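June
Posted by the Fandton workshop blog

Okay, it's budget month again, which means I've been living in a spreadsheet and talking to myself! A bunch of you asked how we decide what to buy for the cloth-handling project, so I've put together this little gallery page with my notes. It's the shopping side of things, mostly. If you came for control code, sorry, wrong page (try the one from last spring).

Quick background for anyone new: we're a small outfit in Fandton, we teach arms to handle laundry and other floppy stuff, and we collect most of our training demos with hand-held grippers before any arm gets involved. That choice was a money choice first. We could have put everything into one more arm, and I was really tempted, but a pair of hand-helds lets us get going on a new task the same afternoon we think of it.

So, the number. We have $3909 for the rest of the year. That has to cover spare parts, fabric, storage and whatever breaks, and I'd love to have a bit left over for a second set of grippers. I say "a bit left over" every year, ha.

The first thing on my list is finger pads. I used to order these one pair at a time whenever somebody complained, and the shipping was eating us alive. Pads take a beating, and I've decided to treat them like printer paper: you buy a stack and you stop thinking about it. This time I'm getting eight pairs from Zilley in one order. They're plain flat pads, nothing fancy, and I'm fine with plain. We tried a ridged kind over the winter and they snagged on every sweater we own.

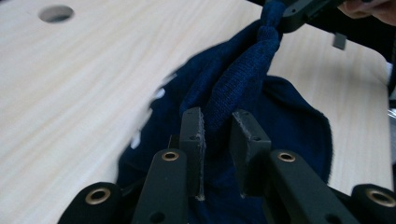
Knits are where the fabric money goes, too. T-shirts are easy to find and easy to replace, but a sweater gets stretched and fuzzy and starts behaving like a different sweater, so I want a bigger pile to rotate through. I've set aside $70 for the thrift store, and I'm asking everybody to look for different weights of knit, including the annoying chunky ones. Please don't bring me wool that has to be hand washed! I will cry.

Then there's the stuff that's easy to forget when you're pricing a gripper. Screws in the right sizes, thread locker, a decent set of hex drivers that live at the station and don't wander off to somebody's bike. I went through last year's receipts and the tiny orders were a much bigger slice than I'd guessed. I'm lumping them into one line called "small hardware" and ordering it at the same time as the pads.

Storage is the boring one, but it's the one that bit us hardest. We ran out of drive space in the middle of a folding task and lost most of an afternoon shuffling files around. I priced the Ki drives against just paying for more space online, and for the amount we record the drives come out cheaper by the second year. Two of them, mirrored. I know, I know, I should have done this ages ago.

Now the big maybe: a second set of hand-helds. Rollurholm quoted us a lead time of 22 working days, so if we want them before the fall projects I need to decide pretty soon. Here's where my head is at. With one set, two people can't collect at the same time, and whoever is waiting ends up sorting laundry. With two sets we could run a folding station and an untangling station side by side. But a second set also means more pads, more screws, more storage and more charging, and I got burned before by budgeting for the gadget and leaving out everything the gadget eats.

What I'm leaning toward is ordering the consumables now, waiting until the drives are in, and then seeing what's left. If the leftover covers the second set plus a few months of pads for it, we go. If it doesn't, we rent a set for the fall and buy next year. Renting costs more per month (obviously) but it would tell us if we'd use two stations or just like the idea of two stations.

A few things I'm skipping this round: new tables, because the pale wood ones are doing fine and I like how dark cloth shows up on them. Fancy lighting, because I'd rather move the lamps we already have. And a label maker, which I have personally wanted for years and will keep wanting.

If you run a small setup like ours and you've found a pad material that holds up on knits, please tell me before I place the Zilley order! I'm also curious how other folks handle spares. Do you keep a whole built gripper on the shelf, or just the parts? I go back and forth on it constantly. Parts are cheaper, but then somebody has to put it together at 4 p.m. with everyone standing around waiting, and that somebody is usually me.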